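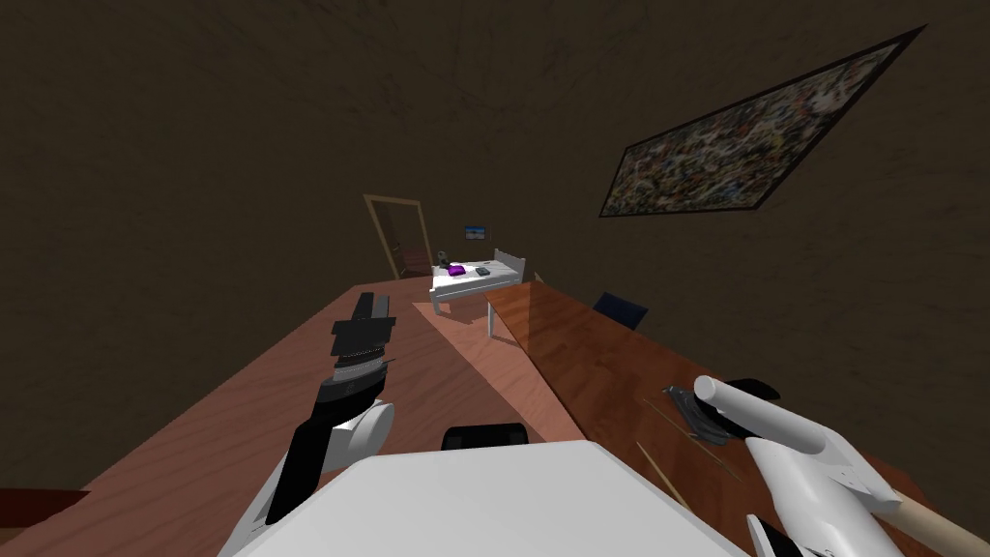
The Komska started as a repair job. In the early 1980s Wiesława Malinowski was welding handlebars and forks for a small shop, and the same frames kept coming back to her with the head tube cracked at the lower weld. Riders were landing bigger jumps than the frames had been drawn for. She cut a triangle of plate, welded it under the down tube, and sent the bikes back out. By the next January she had stopped patching other people's frames and was building her own.

The first run was 36 frames. They had a 19-inch top tube, which was long for the time, and a rear triangle made from one size larger tubing than anyone else was using. They were heavy. Malinowski never claimed otherwise. A complete bike with steel cranks was hard work out of the gate, and most of the fast local riders tried one and gave it back.

Younes Bensaid kept his. He was 16 and had broken two frames that season, both at the same track, both on the step-up before the last turn. "I wasn't going to win with it on the first straight anyway," he says. "I was always fourth or fifth into the turn. On the Komska I could stay low and hit the inside, and the back end didn't move."

He made the main at every state race the following year. Orders picked up, and Malinowski hired Lensa Sisay to do the brazing and the dropouts. Sisay changed more than she usually gets credit for. The early dropouts were flat plate with a slot cut in them, and the axle would walk forward under a strong rider. Hers were thicker, with a small shoulder on the inside face. She also moved the seat clamp from the frame to a separate collar, so a stripped bolt no longer meant a trip back to the shop.

The second version was sold as the Komska Drokano. It is the one collectors look for now. The gusset was smaller, with a single hole drilled through it, and the top tube came in two lengths. It was offered in chrome, red and a flat gray that hardly sold. A total of 959 were built before the shop closed its frame line. The serial number is stamped under the bottom bracket, and anything with the number on the dropout is from the first run.

Prices vary a lot. Bezawit Tufa has restored 112 old race bikes, several of them Drokanos, and says condition matters less than whether the fork is original. Many were swapped out within a year. The correct one has a slight taper at the bottom of the legs and no brake holes. Chrome can be redone, but she leaves it alone if the pitting is only on the chainstays.

Sumeya Habte still races hers in the vintage class. It has the wrong seat post and newer pads, and she has no plans to change either one. The gray paint is original, apart from a strip on the down tube where a number plate strap wore it through to the steel.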